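Goltel to Introduce Pace Buckwheat and Lentil Pouches in Grocery Stores This May

Ready-to-eat line from Brornonstead company cooks in the bag and needs no refrigeration

BRORNONSTEAD – Goltel, a maker of packaged grain and bean foods, will begin selling a line of ready-to-eat buckwheat and lentil pouches in May under the name Pace. The pouches will be sold in 533 grocery stores, up from the 12 natural food stores that carried a trial version last year.

Pace comes in four flavors: Tomato and Basil, Lemon Herb, Mild Curry, and Mushroom. Each pouch holds two servings. The buckwheat and lentils are fully cooked and can be eaten straight from the pouch, heated in a microwave for 90 seconds, or warmed in a skillet with a spoonful of water.

Despite its name, buckwheat is not a kind of wheat. It is the seed of a plant related to rhubarb and sorrel, and it contains no gluten. It has long been eaten in Eastern Europe as kasha and in Japan as the flour used in soba noodles. In the United States it is best known as a pancake ingredient.

"Most people who shop in our part of the store have heard of buckwheat, but they have never cooked it," said Leonardo Caputo, president of Goltel. "They buy a bag, it turns to mush the first time, and the bag stays in the cupboard. We wanted to sell it already cooked, with enough texture left that you can put it in a salad."

The company spent two years on the recipe. Early batches used whole buckwheat and whole green lentils cooked together, which left the lentils hard. The current process cooks the two separately and combines them with the seasoning before the pouches are sealed.

Goltel asked shoppers at the trial stores to fill out a short card after trying the product. The company received 1,046 cards. Lemon Herb was the favorite, followed by Mushroom. A fifth flavor, Smoked Pepper, scored lowest and was dropped. Several shoppers asked for less salt, and the amount was reduced in all four flavors before the current packaging was printed.
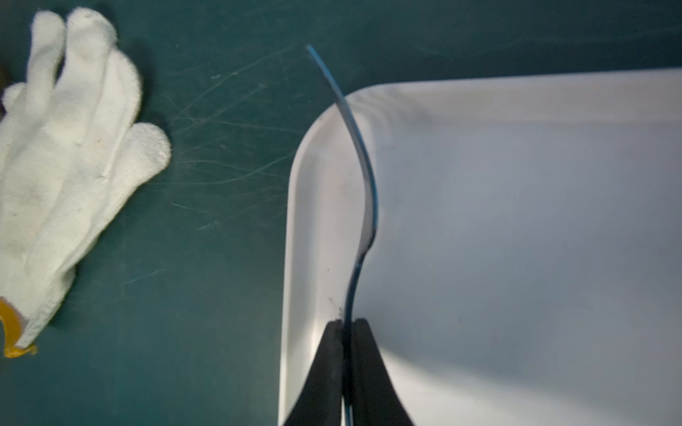
A knit work glove beside a white tray on a work surface.

Pace will be produced at the company's plant in Urkthorpe, where Goltel already packs dried beans, split peas, and pearl barley. A new cooking and filling line was installed there over the winter. At full speed it can fill 3,215 pouches an hour. Barley contains gluten, so it is packed in a separate building with its own equipment and storage.

"We test every lot of buckwheat when it comes in and again after it is cooked," said Behrouz Hashemi, plant manager at Urkthorpe. "If the first test isn't clean, the lot goes back to the supplier and we don't open the rest of the bags."

The buckwheat is bought from growers under yearly contracts. It is a short-season crop, and many of the farms that supply Goltel plant it after an early crop has come off the field. The lentils are small green lentils, chosen because they keep their shape when heated twice.

Unopened pouches keep for a year at room temperature. Once opened, they should be refrigerated and used within three days. A full list of ingredients, nutrition facts, and allergen information is printed on the back of each pouch.

Goltel will hold in-store tastings in Brornonstead and Urkthorpe during the first weeks of sale. Visitors will be able to sample all four flavors and pick up a recipe card with directions for stuffed peppers, a cold cucumber salad, and a breakfast hash with eggs. Stores that would like to host a tasting can ask their Goltel sales representative.

A larger pouch for restaurants and school kitchens is planned for later in the year. Prices for that size have not been set.

About Goltel

Goltel packs and sells beans, grains, and seeds for grocery stores and food service customers. Its office is in Brornonstead and its plant is in Urkthorpe. The company's products include dried beans, split peas, pearl barley, and the Pace line of cooked buckwheat and lentils.

Samples and product photos are available to food writers and store buyers on request from the Goltel office in Brornonstead.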